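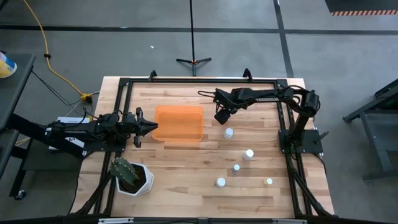
Raw weight or cooked weight when logging batch meals?

Posted by Diệp Nghiêm

I have been tracking intake since February with the Dellgate app and a flat kitchen scale. Single items are no problem. Batch cooking is where my numbers stop agreeing with each other.

Typical case: I make a pot of chicken, rice and vegetables on one evening and divide it into eight containers. I weigh the chicken raw, the rice dry and the vegetables trimmed, then enter all of it as a recipe. The app gives a total for the pot and a value per serving. So far so good. But the portions are never equal when I fill the containers by eye, and if I weigh a container and enter the cooked weight, the app treats it as raw weight. The result for the same container can be far apart depending on which way I log it.

Rice is the worst. If I enter 122 grams as "rice, white, long grain" I get one number, and if I enter 122 grams as "rice, white, cooked" I get a much lower one. I understand that water has been added. What I don't understand is which entry to use when the rice is already mixed into the dish.

I would like one method that I can use every time. I am losing weight slowly, so a steady error in one direction would be enough to hide what is going on. I don't have a medical condition that calls for strict measurement.

By using this site you agree to our use of cookies. Manage preferences | Accept

Kurner

Log ingredients raw, portion by cooked weight. The two steps use different weights and you need both.

Cooking changes the mass of the food mostly by moving water. Rice and pasta take it up, meat and vegetables lose it. The energy in the food stays close to what it was when you put it in the pot, apart from any fat that you drain off or leave in the pan. That is why the raw entry is the safer one for the recipe total: it doesn't depend on how long you simmered or how high the burner was. A "cooked" database entry assumes a certain water content, and your rice may not match it.

The procedure:

1. Weigh the empty pot before you start and write the weight on a piece of tape on the handle. You only do this once per pot.
2. Weigh each ingredient raw or dry and enter it with the matching raw or dry entry. Include the oil. Put the bottle on the scale, press tare, pour, and read the negative number.
3. When the food is done, weigh pot plus food and subtract the pot. This is your cooked total.
4. In the recipe screen, set the number of servings equal to the cooked total in grams. One serving is now one gram of the finished dish.
5. Fill the containers however you like. Weigh the food in each one and log that number of grams as servings.

It no longer matters that the eight portions are unequal. If one has 20 grams more than the next, the log will show it. The remaining problem is that one container may get more chicken than another. Stir well before dividing and accept what is left, because it averages out by the time you have eaten the whole batch.

Check that your scale can take the full pot. Many flat scales read "Err" or stop updating above their rated load. If yours does, move the food into a lighter bowl in two lots and add the results.

On your rice: both entries are correct for what they describe. Dry grain has very little water in it and boiled grain is mostly water, so the same weight of each can't give the same energy. Inside a recipe, use the dry entry with the dry weight.

Vörös

I just divide the total by the number of containers and don't weigh anything after cooking. If you eat all of them yourself it comes to the same thing at the end of the batch. Day to day it's off a bit but who cares. Wouldn't work if you share the pot with someone.

Diệp Nghiêm

Thank you both. I do share the pot some evenings, so I will use the cooked total. One follow-up for Kurner: does it matter if the containers have been in the refrigerator overnight before I weigh them?

Kurner

A little. Food gives off steam as it cools, so a container weighed the next morning will be lighter than it was when hot. With a lid on, the loss is small. Weigh the pot and the portions in the same session if you can and write the grams on the lid. If you can't, let the pot cool first and take the total then. I would not chase anything under five grams. The package labels and database entries you are working from are less exact than that anyway.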